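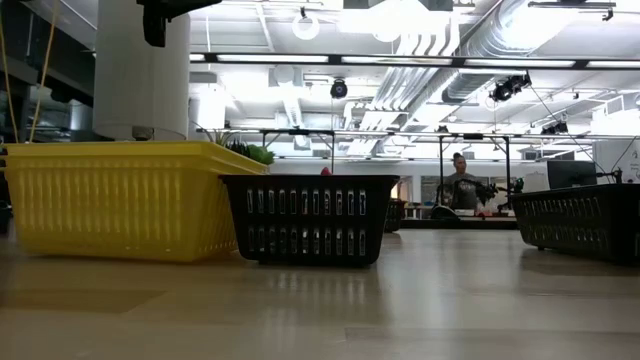

Set up a basket sorting test for a two-arm robot

Sorting small items into baskets is a good first chore to try on a robot. It comes up in kitchens, toy rooms and parts counters alike, and it shows quickly what the machine can't do yet. The steps below follow the Birkix sorting sheet we use at Barell.

1. Pick 2 kinds of items. Start with things that hold their shape.

2. Put the baskets where both arms can reach them, and mark their corners with tape.

3. Run the chore by hand first and write down your time.

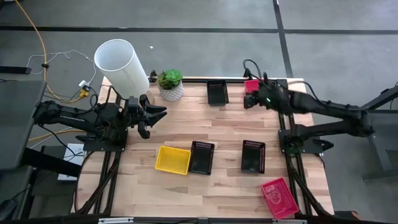
4. Decide what counts as done before you start. An item hanging over a rim is a miss, and so is a basket pushed off its mark. Leave bare table between some baskets and set others side by side, as with the yellow one and the black one touching it. Touching baskets are harder - a finger that comes down on the shared rim can move both.

5. Do the full set without helping. Our last sheet had 1,334 tries on it, and clear items were still the worst. A person remains faster at this chore, and a shop shouldn't plan shifts on it yet.

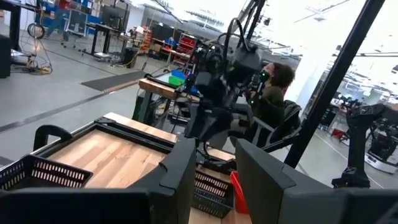
Khosravi wrote in to say that step 5 is too strict for home use, where a slow robot that finishes overnight would be good enough, and that 2 misses in a load of toys wouldn't bother anyone.

For home tests, then, drop the time limit and keep the miss count.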